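Reusable blue wipes - hang them flat to dry or fold them over a rail?

Posted in Cleaning and Laundry, August 2020

Tevonside_Mo
Hi everyone, first time posting in this part of the site. I've switched from paper towels to those blue nonwoven cloths you can rinse and use again, the thin ones with the little pattern all over. I bought a big roll of them from Ondis and cut it up into sheets, and now I have more blue cloths than any one kitchen needs.

My trouble is drying them. I used to drape them over the faucet and they went sour by the next morning. Then I tried folding them over the oven rail, same thing but slower. Now I want to hang them flat on the wall next to the back door, but my other half says they'll never stay flat and they'll mark the paint. It's plain off-white matte, done in June, so I'm a bit protective of it.

Does anyone hang theirs this way? And do you wash them in the machine or just rinse and toss when they get ratty? I paid 131 for the roll (I know, I know, it was the catering size) so I'd like them to last.

pantry_of_doom
I hang mine flat and I wouldn't go back. Wring it out, give it one good snap, then hang it from the top edge and smooth it down with your hand. They do dry a lot faster than folded ones, and the sour smell pretty much went away at my place.

Flat is a relative term though! The top edge is easy to get straight. The sides do what they like. 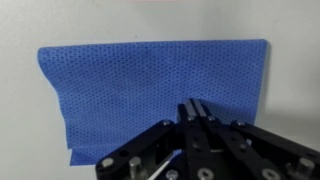 Sureck Community Help - Home Care Team

See how the left side curls out into a roll, and the bottom corner is doubled back on itself? I wouldn't bother fixing the roll, air gets in there fine. The doubled bit is the one to watch. Wherever the cloth sits on itself it stays damp longest, and that's where mine used to get that smell. Just flick it open when you walk past.

As for the paint, I'd keep really wet ones off it. Wring hard first, and if you're worried, use a rail that stands out from the wall a little. We had a faint tide line in our old place on Loureiro and it was my own fault for hanging them up dripping.

Washing - I do warm, with the dish towels, no fabric softener. Softener makes them slide water around instead of soaking it up. I get 3 or 4 washes before they start to pill.

gus229
dont put them in the dryer, mine shrank up like bacon. air dry only

also 131 for a roll is nuts, you can get packs at the dollar store

Tevonside_Mo
Thank you both! I put up a little rail that sits off the wall, so the paint is safe and the peace is kept. Two cloths up there right now and the one I hung this morning is already dry. And yes, gus, I've been told about the price - several times now, at home. Will report back on how many washes I get out of them.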